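Viklund Street Kitchen
December 18, 2025

1/ A few people asked how I make marmalade in small batches, so I'm putting it all in one thread. I'm in a flat in Wembridge with a two-ring hob, one decent pan and very little cupboard space. No Seville oranges needed, they aren't in the shops until after Christmas anyway.

2/ What goes in: 500g of citrus, 600g of sugar, the juice of one lemon, and 769ml of water. The odd figure is what the blue jug holds when it's full to the lip. I measured it once and have used it ever since. If yours comes to 750 it will be fine.

3/ Any mix of fruit works. Last week was mostly oranges with half a grapefruit. Buy the ones that feel heavy. Marks on the skin don't matter much, soft patches do. If they're waxed, scrub them in hot water and dry them with a tea towel.

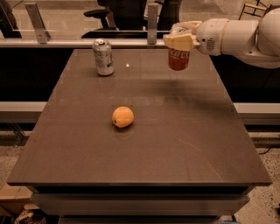
4/ Peel first. Use a vegetable peeler and take off the coloured part in wide strips, leaving most of the white behind. Stack the strips and cut them as thin as you can be bothered to. Mine get thicker towards the end of the pile.

5/ Halve the fruit and squeeze it. Keep the pips and the white bits and tie them up in a square of muslin. A clean hanky does the job. The pectin comes out of these, so don't throw them away.

6/ Peel, juice, water and muslin bag all go in the pan with a lid on overnight. I've skipped the soaking twice. The peel took much longer to soften both times and I wouldn't skip it again.

7/ Next day simmer it with the lid half on until a piece of peel squashes between your fingers. Some 8 minutes short of two hours on my hob. Don't add sugar before this point or the peel stays tough.

8/ Take the bag out, let it cool, then squeeze it hard over the pan. You want the cloudy stuff. Add the sugar and stir on a low heat until you can't feel any grains on the bottom.

9/ Then turn it up and boil it properly. Put a saucer in the freezer before you start. Test a teaspoon on the cold saucer, wait a minute, push it with your finger. If it wrinkles, turn the heat off. If it runs, boil for five more minutes and test again.

10/ Leave it to stand for a quarter of an hour before it goes in the jars. I used to pour straight away and all the peel floated to the top. Jars want washing and drying in a low oven, and they should still be hot when you fill them.

11/ Sølve Berge asked about using less sugar. I tried it in the Heltmont flat and it set like soup. It tasted good on porridge but had to live in the fridge and went off fairly quickly.

12/ Next batch is going to be lemon and ginger. I'll add the amounts here if it sets.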